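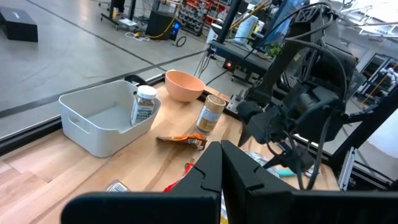 Filed under: Kitchen & Pantry > Storage > Interviews

The bench gets cleared before anything is sorted. That is the first instruction in the written procedure used by the pantry organiser at Stotside, a two-room household storage service in Brarnamstead, and it is the one clients most often skip.

"People start by buying containers," she says. "Then they have containers and the same drawer."

She trained as a stock controller, spent seven years in a food warehouse and moved to domestic work when the warehouse closed. Her vocabulary has not changed much. A spice rack is a pick face. The cupboard above the rangehood is dead stock. She asked that her name be left out, as she works inside people's homes and prefers that clients find her through the business.

We spoke at a butcher-block table, the surface she recommends for sorting if the client has one. Her objection to stone is noise and breakage. Her objection to glass is that labels are hard to read against it. "Timber is matte and it's one colour, near enough. You put a jar on it and you can see the jar."

The method uses one open bin per category and nothing else until the last stage. The bin should be plastic, light in colour, low in the wall and have a handle hole. Low walls matter more than volume. A jar standing in a deep tub has to be lifted to be identified, and in her experience a jar that has to be lifted is not put back in the same place.

"White on the inside as well. If something has leaked, I want to see it. A grey or black tub hides turmeric for years."

Jars are placed upright, starting in a front corner, with the label facing out. She does not start in the middle. A jar in the middle slides when the bin is carried, and a bin of seasonings is generally carried one-handed, with the other hand opening a door.

Her categories are few. Single spices go together. Blends go together, and this includes anything made for one particular food: bagel seasoning, taco mix, chip salt. The distinction is about rate of use. Ground cumin in a household that cooks will turn over. A blend bought for one purpose is used heavily for a fortnight and then sits.

"Bagel seasoning is the one I see everywhere. It's sesame, poppy, dried onion, dried garlic and salt, more or less. Sesame goes rancid. The salt doesn't, so people think the jar is fine. Smell it. If it smells like old paint, bin it."

On shelf life she is less strict than the printed advice but more strict than most clients. Whole spices she keeps for as long as they smell of something. Ground spices get a date written on the base in paint marker on the day they are opened. Blends with seeds or nuts get the same date and are checked each August, when she does her own kitchen.

Granulated garlic and onion are a separate problem. They take up moisture through a loose lid and set into a plug. She holds that the lid is at fault in most cases and the steam from the pot in the rest. Metal lids look better and, on the cheap jars, seal worse, as the liner drops out and is lost in the wash. Plastic screw lids are ugly and reliable. She does not decant.

"Decanting is a hobby. I've got nothing against it. But you lose the batch, the date and the ingredients list, and somebody in the house is allergic to mustard."

The Drokus drawer insert, which she is asked about often, she regards as adequate for jars of one diameter. The standard model takes jars up to 56 mm across. Mixed jars leave gaps, and small jars tip into them. Her preference is the Younis riser, a plain stepped shelf, though she notes that it needs a cupboard with enough clearance for the back row and that most overhead cupboards do not have it.

The remaining material on a bench is what she calls loose. It means wrappers, foil packets, clips, a bag with two crackers in it. The rule is that loose material is dealt with after the jars. Wrappers go in the rubbish, or in soft-plastics collection where the council has one. Unopened sachets go in a bowl.

She is specific about the bowl. It should be ceramic, heavy enough not to move when items are dropped into it, and wide at the mouth. It stays at the back of the bench for the whole session. At the end, whatever is in it is assigned a place or thrown out, and the bowl goes back to being a bowl.

"If it stays on the bench with sachets in it, it's a second junk drawer. I've been back to houses and found batteries in it."

A single-cupboard job is booked at 60 minutes. The largest spice collection she has handled ran to 124 jars, in a house with two cooks who did not consult each other. It contained multiple jars of ground coriander, all open. She merged none of them. Mixing old stock into new, she says, gives a jar with the age of the oldest and the label of the youngest.

Asked what she would change about packaging, she gave one answer. The name of the spice should be printed on the lid, in black, at a size readable from standing height. Drawer storage would then need no inserts and no labelling machine. Until then she uses masking tape.

Stotside takes bookings in Brarnamstead and will travel for whole-kitchen work.

Get our pantry and storage stories by email once a fortnight. Enter your address to subscribe. You can unsubscribe at any time.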